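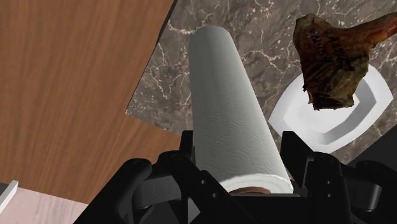 Chelsea Sowerby wrote in to say that the speeches in Tacitus ought to be printed in grey, or shoved in an appendix, "so people know which bits he made up". She'd just finished the Agricola and felt a bit cheated that Calgacus, the British chieftain with the best lines in the whole book, almost certainly never said any of them.

I've been chewing on that since January and I'm afraid I disagree with nearly all of it (sorry, Chelsea!).

Start with the line everyone knows: ubi solitudinem faciunt, pacem appellant. They make a desert and call it peace. A Roman senator wrote that, in Latin, and gave it to a man about to fight his own father-in-law's army. Nearly 2,000 years later people still quote it whenever a big power flattens somewhere small. Print it in grey and you're telling the reader to skip on to the proper history, meaning the battle, where the ranks are drawn up and the Britons obligingly run away. But how sure are we of the battle? We can't even agree on which hill it was. I'd trust the speech further, because at least I know what it is: a Roman having a good long think about what Rome looked like from the other side.

And Agricola gets his own speech straight after, which hardly anybody quotes. It's fine. It's a general telling his men they've marched a long way and it'd be a shame to lose now. The two were written to be read as a pair, and I don't believe for a second that Tacitus didn't notice which one came out stronger.

My first copy was a school abridgement, the Catterall edition, 7 notes to a page and most of them about ablatives. It cut both speeches down to a paragraph in italics, "Calgacus urges his men to fight for their freedom", and I remember thinking what a dull little book it was, all forts and weather. I picked up a full translation years later on a train to Preston and missed my stop. Same book! They'd just taken out the part that argues with itself.

Where I will give Chelsea some ground is on the introductions. Far too many cheap editions let you reach the speech without a word about how ancient historians worked. Thucydides says fairly early on how he's going about his speeches, and readers can make up their own minds. Tacitus doesn't bother, as his first readers had been trained in making up speeches themselves and would have enjoyed it the way we enjoy a good courtroom scene on telly. A modern reader deserves a page on that before chapter 30, in plain English, and I'd happily swap a good many of the ablatives for it.

But leave the type black. I'm reading Livy next, so there'll be plenty more made-up generals to fall out over, and Chelsea has already bagged Hannibal.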